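The Night Ferry to Skakomum

My aunt swore by the night ferry. She had crossed to Skakomum on it every June since she was a girl, and when her knees finally gave out she rang me up and said, "You go, then, and write it all down for me, every bit of it, and don't leave out the soup!"

So I went, with a borrowed rucksack and a notebook I had bought specially, and oh, I wish you could have smelled that harbour at Plakura. Tar and diesel and fried onions, and the sea underneath it all. The boat was called the Nererard and she was far smaller than I had pictured, white on top and rust along the bottom, with 586 painted on her funnel in figures as tall as a door. A boy was selling cherries out of a pram. I bought a bag and had eaten most of them before we had even cast off.

I should say something about the soup. You queue for it on the lower deck, at a hatch with a brass rail, and the woman behind the hatch looks you over before she picks up the ladle. My aunt had warned me about this. If she likes the look of you, you get the bottom of the pot, where the beans are. If she doesn't, you get the top. I stood up very straight. I smiled. I said good evening in what I hoped was the right accent, and she gave me the top.

It was still the best soup I have ever had! Lemon and pepper and something green I couldn't name, and bread so hard you had to hold it under with your spoon. I wrote two whole pages about it, sitting on a coil of rope with the bowl between my feet. 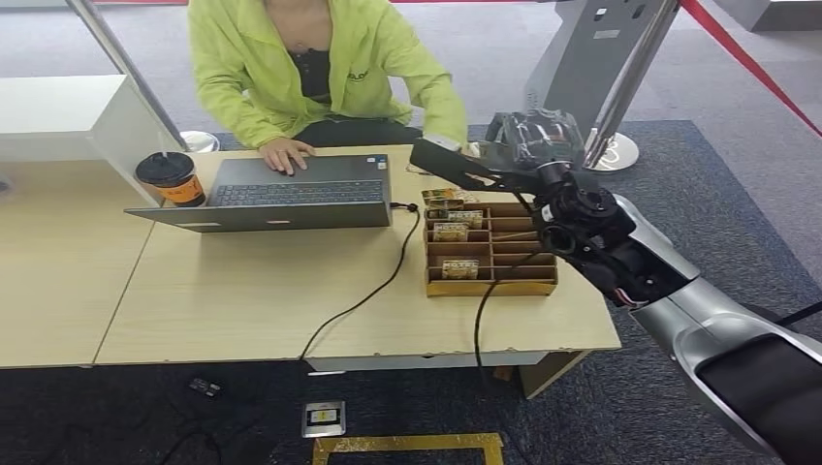
By then the lights of Plakura had shrunk to a thin string and the wind had come round. Everyone who knew the crossing had gone to fetch blankets from the big chest by the stairs. I hadn't known about the chest, so what I got was a tablecloth, and I wrapped myself up in it and went right to the front of the boat, where an old man was standing with his dog.

"First time?" he said.

"Does it show?"

"You've got a tablecloth on."

He told me that the sea between the mainland and the island was 400 metres deep at the middle, and that on a still night you could feel the moment you passed over it. The engine note changed. I said surely that couldn't be right, and he shrugged, and we both stood and listened. The dog listened too, ears up. And I felt it, I really did, a sort of hush coming up through the soles of my shoes, and then it was gone and the engine was grumbling along as before.

"There," he said. "Some people sleep through that."

I couldn't have slept for anything. There were stars right down to the water, more than I'd known there were, and at one point a whole crowd of small silver fish went skittering off from the bow as if somebody had thrown a handful of coins. A baby woke and was sung to. Two sisters played cards under the lamp and accused each other of cheating, very politely, for hours. I wrote all of it down, even the cards.

We came in at first light. Skakomum does it slowly: first a smudge, then a hill, then a row of houses with the shutters still closed, and last of all the café on the quay, Mavromatis, with its blue chairs stacked up outside and a cat on the topmost one. My aunt had drawn me that café on the back of an envelope. She had even put in the cat, though it must have been a different cat.

The woman from the hatch was leaning on the rail beside me, apron off, smoking. I told her I'd been sent by my aunt, and I described her, the height of her and the laugh, and the green hat she always travelled in.

"The green hat!" she said. "Where is she? I kept her beans back."

She went below and came up again with a jar, the lid tied down with string, still warm, and put it in my hands. Then the ropes went over and the gangway came down with a bang, and I walked off on to the island with a tablecloth round my shoulders, looking for a telephone.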